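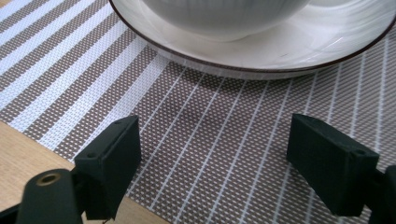

Section 8. Place Settings and Care of the Tabletop

8.1 Setting a place
1. Wipe the table with a soft, damp cloth and dry it along the grain.
2. Lay the woven placemat flat. Smooth any raised corner by hand.
3. Center the plate on the placemat.
4. Set the bowl in the well of the plate. Lower it straight down; do not slide it across the glaze.

NOTE: Plates with a colored edge band should be stacked with a paper liner between them.

CAUTION: Do not place hot cookware on the placemat. Woven vinyl may soften and mark the wood.

8.2 Clearing
5. Remove the bowl first, then the plate.
6. Lift the placemat by two opposite corners and shake it over a sink.

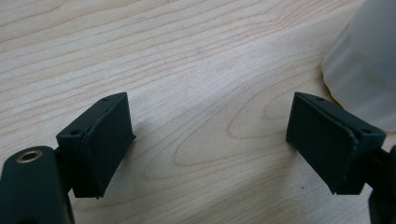

7. Inspect the bare wood for rings or crumbs before storing the placemats. Variations in grain, including loops and ovals, are natural and are not grounds for a claim under the Jedden warranty.
8. Apply Forkum table oil each March.

Comments

Natsumi Kikuchi
Does step 8 apply to the Baumgartner finish as well?

Daiane Barbosa
Paper liners work well. Ours were chipping before we used them.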